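Grollton Tenants and Buyers Group Questions Trikwood "Lifetime" Table Finish

GROLLTON – The Grollton Tenants and Buyers Group today asked furniture maker Trikwood to explain what the word "lifetime" means on the tag of its Dromen dining tables, which went on sale in February with a promise that the finish will never need oil or wax.

The group has read the warranty. It covers the finish for 60 months, leaves out heat marks, and asks buyers to mail in a claim form within 70 days of purchase. Of 81 members who bought a Dromen table, most told the group they had never seen that form.

"Wood moves, and finishes wear," said Melina Vrettos, who wrote the group's letter to the company. "Maybe they have found a way around that. I'd like to see the test results before I believe it."

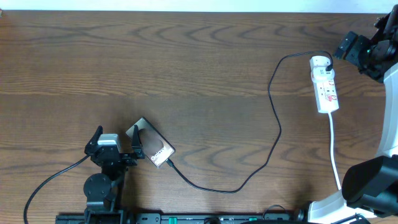
Trikwood's brochure says the finish was "proven in home use" but does not say how many homes, or for how long. Fakhoury, the store that carries the line locally, charges $100 extra for it. The group wants that fee dropped until the claim is backed up – or the tag reworded.

Members can bring their receipts to the Grollton library on Saturday at 10 a.m.

COMMENTS

deb_k: Mine got a white ring the first week. Store told me to use a coaster.

Hal R.: Five years isn't a lifetime unless you're a hamster.

oakandash: I've had no trouble with mine so far. Still wouldn't pay extra for it.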